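4. What Students Did With Their Week Abroad

4.1 The reflective essay as a source

Every short study trip leaves behind a pile of reflective essays, and anyone who has graded such a pile knows its plot. The student arrives nervous. The student is struck by the food. On the second or third evening there is a conversation with a stranger, after which the student's view of global business is changed for good. We read 153 of these essays, all written by management students within a month of returning from a residential week in Otetstead, and we can report that the stranger gets around a good deal.

We don't say this to be unkind. The essays were graded, the grade counted toward a certificate, and the prompt asked students to describe "a moment of transformation." Students gave us one. A prompt that asks for a moment of transformation will collect them the way a tip jar on a counter collects coins, and it would be odd to treat the coins as evidence of spontaneous generosity. Earlier work on short programs has leaned heavily on material of this kind, and that may explain why the reported benefits of six days abroad are so often as large as those reported for a full semester.

Our approach was to set the essays beside three duller sources: the daily activity logs that students filled in at 9 p.m., the comparative reports they wrote in teams, and a follow-up survey sent the next October. The logs are the least read documents in the whole program. They were designed for insurance purposes and have the literary quality one would expect. They are also the only record made on the day itself, by people too tired to improve it.

4.2 The shape of the week

The program was run by Jusden, a two-year management school, with teaching rooms and housing supplied by a partner in Otetstead. Students attended lectures in the morning, made company visits in the afternoon, and had evenings free apart from the log. The brochure lists 4 company visits. The logs show that most cohorts completed three, the fourth having been converted at short notice into a "self-guided urban learning activity," recorded by the students, with more candor, as shopping.

The best known of the visits was to Flovitz, a distributor of kitchen fittings, and it deserves a paragraph because it turns up in nearly every team report. Students were given a talk on cross-border supply, a walk through the warehouse, and a lunch. In the essays the talk is described as eye-opening. In the logs the lunch is described in detail and the talk is described as long. Both may be accurate. A person can have their eyes opened slowly and after wishing to sit down.

Team reports compared one management practice at home with the same practice at a host firm. The choice of practice was left open. A large share of teams picked leadership style, which is attractive to students because it can be discussed without numbers, and unattractive to readers for the same reason. A smaller group picked something narrow, such as how returned goods are processed or how shift swaps are approved. These reports were shorter, had more in them, and received slightly lower grades. We come back to the grades in 4.4, with some embarrassment, as one of us gave them.

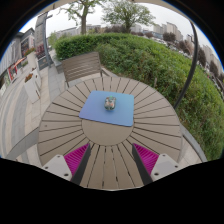 Figure 3. Mouse pad and computer mouse on a round slatted table.

Does a week abroad teach students anything they could not have learned at home?

A little, and mostly about the ordinary running of a workplace: who is allowed to interrupt whom, how long lunch lasts, what a meeting is for. Very little of it concerned strategy, and students who already worked part time picked up more than those who did not.

That answer rests on the logs and the narrow team reports taken together. When a student wrote in the log that the warehouse supervisor at Flovitz had eaten with the pickers, and the same student's team later asked in its report whether shared meals affected how complaints were raised, we coded this as a carried observation. When a student wrote in the essay that the trip had shown the importance of teamwork, we did not code it as anything. We had learned by then to let teamwork pass.

4.3 Carried observations

A carried observation had to meet two conditions. It had to appear in a log on the day, in however few words, and it had to appear again in a later document with something added to it: a question, a comparison, or a disagreement. Simple repetition was not enough. Students are encouraged throughout their schooling to say the same thing three times, and we did not want to reward the habit with a code of its own.

Two of us coded the full set separately and then met to argue. Most disagreements concerned food. One coder held that a remark on the price of a sandwich, followed in the team report by a table of local wages, was a model of applied curiosity. The other held that it was a remark on the price of a sandwich. We kept it in, with a note, and the note is longer than the student's paragraph.

Carried observations were more common on the second and third days than on the first or last. The first day's logs are mainly about luggage. The last day's logs are mainly about luggage as well, with the addition of airport times. This leaves a rather narrow stretch in the middle during which a six-day program appears to be functioning as a program, and organizers who fill that stretch with a bus tour may wish to look at the schedule again.

Free evenings did better than we expected. The program team at Jusden had worried about them and had proposed a series of guest talks to bring the hours under control. In the logs, though, a fair number of the observations that went on to have a second life began in the evening, in a laundromat or a grocery line or a long wait for a bus. One student timed the checkout staff at a supermarket for most of an hour, apparently for pleasure, and that became the basis for the most useful team report in the set. No guest talk came close. We have some sympathy for the speakers, several of whom are our friends.

4.4 Grades and what they rewarded

The team reports were graded on a rubric with a line for "global perspective." It was not defined. Graders, left to define it for themselves, seem to have agreed without discussion that it meant the use of the word global. Reports on leadership style scored well on this line. The report on supermarket checkouts, which compared how two chains staffed their busy hours and why one of them had fewer walkouts, scored poorly on it, and a comment in the margin advised the team to "zoom out."

We reran the grading without that line and the order of the top reports changed noticeably. We would not make too much of this. Remove any line from any rubric and something will move. But the direction was clear enough that Jusden has since dropped the line, and has replaced it with one on "intercultural insight," also not defined.

4.5 The follow-up survey

The survey asked former participants what they remembered, what they had used, and whether they would recommend the trip. Nearly everyone would recommend it. Asked what they had used, many left the box blank or wrote "confidence." Confidence is a perfectly good thing to bring home and weighs nothing, but it is hard to say what a school should do to produce it on purpose, or whether six days of anything would have done as well. We had no comparison group who spent the week, say, restoring a canal.

Some answers were more specific. A respondent now working in logistics at Shin had borrowed a returns form seen during a visit and adapted it for her own department. Another had changed how he ran a weekly meeting, shortening it and removing the chairs. A third said that he had learned never again to share a room with a classmate, and we coded this, after a brief argument, as a change in practice.

4.6 Limits

All the students came from one school and went to one town. The logs had a maximum length of 500 characters per entry, a limit few students found troublesome. Essays and logs were written for different readers and we have treated the log as the more honest of the two, on the grounds that it was ungraded, though a student filling in a form for the school at nine in the evening has reasons of their own for reporting a quiet night. Costs are left to section 5, where the cheerful tone of the brochure will be harder to maintain.

3 comments | 12 shares

Contact the editorial office | Copyright the authors | Back to top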